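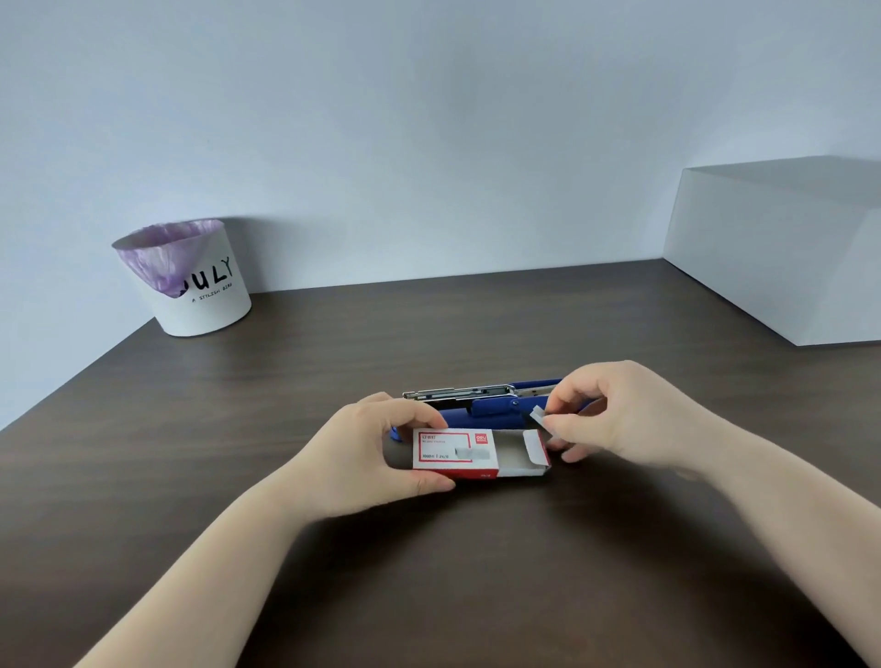 Colleen Cormier asked under my last post why anyone would record the same office chore over and over when one clean example ought to be enough. Fair question, so I'll do a few posts on it.

---

2/ One clean example teaches the model one way of doing it. If the box of staples is turned a bit, or the stapler is a hand's width further back, it has nothing to go on. We want the spread. Same task, slightly different every time.

---

3/ The task is refilling a stapler. I chose it for the Mova set after we finished folding and stacking, which are big, slow movements. Staples are small, shiny and thin, and both hands have a job the whole way through.

---

4/ We did 46 takes of it in September, all from head height. Each one starts with the stapler shut and ends with it shut. In between, people can do it in whatever order suits them. The only rule is to keep your hands out in front of you where they can be recorded.

---

5/ On order: I used to write a script. Open, take out a strip, drop it in, close. Everyone followed it and the takes all came out the same, pauses included. At Sastuteck they dropped scripts before we did, and I should have listened sooner. Now I give the start, the end and nothing else.

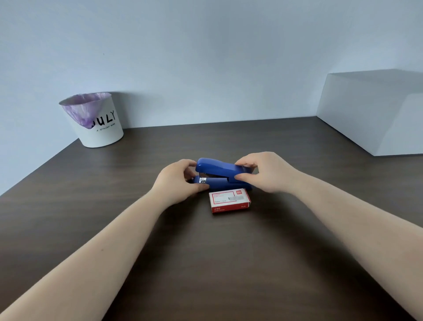

6/ Opening it is where the takes differ most. Some people pull the top up with one hand and hold the base with the other. Some turn the whole thing round first. One person in our group does it with two thumbs, and I'd never have put that in a script.

---

7/ Labelling takes longer than recording. A take lasts 30 seconds if it goes well. Marking where each step starts and stops takes me 9 minutes, more if the fingers hide the staples. I mark "strip picked up" at the first moment it's clear of the tray. Horrocks marks it at first touch. We had to go back and agree on one.

---

8/ We agreed on clear of the tray. First touch is a guess half the time.

---

9/ Someone else asked if we throw away the bad ones. Dropped strips stay in. So do the ones where the strip goes in the wrong way round and has to come out again. They get a tag, and the model gets to learn from the putting right as well. The only takes I bin are the ones where the recording stopped early.

---

10/ Colleen came back to ask whether 46 is enough. For this task alone, no. It's one part of a bigger set, and the Brorville desk is doing the same task with their own staplers. I'd like a lot more makes of stapler before I'd like more takes of ours.

---

11/ Next is loading a tape dispenser. If you've done tape, tell me how you label the moment it sticks to your finger, as I don't have a good answer yet.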